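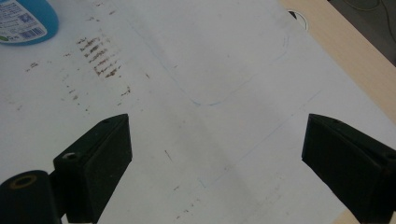 Greifer über der Papierunterlage, Backen offen.

1/ Wartung am Handgreifer, Station Callach, 28. Mai 2022. Ich schreibe die Schritte hier mit, weil die Anleitung von Cirkunari beim Backenwechsel sehr knapp ist.

2/ Zuerst Strom weg, dann Stecker ziehen. Backen von Hand ganz auffahren. Wenn es dabei hakt, nicht drücken, sondern erst die Führung reinigen.

3/ Als Unterlage ein großer Bogen weißes Papier, flach auf dem Holztisch. Die blauen Linien darauf sind mit Kugelschreiber oder etwas Ähnlichem gezogen. Den Bogen nehme ich, bis er durch ist. Rostbraune Flecken stören nicht, solange man kleine Schrauben noch wiederfindet.

4/ Schrauben der Backen lösen, links anfangen. Meine sitzen mit 90 Ncm. Beim letzten Mal hatte ich 155, das war zu viel, danach lief die rechte Backe schräg.

5/ Beläge abwischen. Fusselfreies Tuch, wenig Reiniger, nie direkt auf die Backe sprühen. Der Belag quillt sonst am Rand auf und man merkt es erst nach ein paar Tagen.

6/ Führung trocken auspinseln, dann ein dünner Film Fett. Ich nehme das von Nijs. Überschuss sofort weg, sonst klebt dort nach einer Woche der ganze Staub.

7/ Backen wieder ansetzen, Schrauben nur handfest. Einmal langsam schließen, damit sich die Flächen zueinander ausrichten, dann erst festziehen. Wer vorher festzieht, fängt bei 4/ wieder an.

8/ Parallelität prüfen: Papierstreifen oben, mittig und unten einklemmen und ziehen. Muss überall gleich schwer gehen. Bei mir war unten noch Luft, also 0,1 mm Folie untergelegt.

9/ Zum Schluss 6 Leerhübe und Nullpunkt neu setzen. Im Protokoll steht jetzt 187 als Offenwert, den trage ich auch in Akstead ein, dort läuft das gleiche Modell.

10/ Nächster Termin im Juli. Bis dahin brauche ich einen Satz Ersatzbeläge. Falls jemand eine Quelle für die schmalen hat, gerne hier drunter.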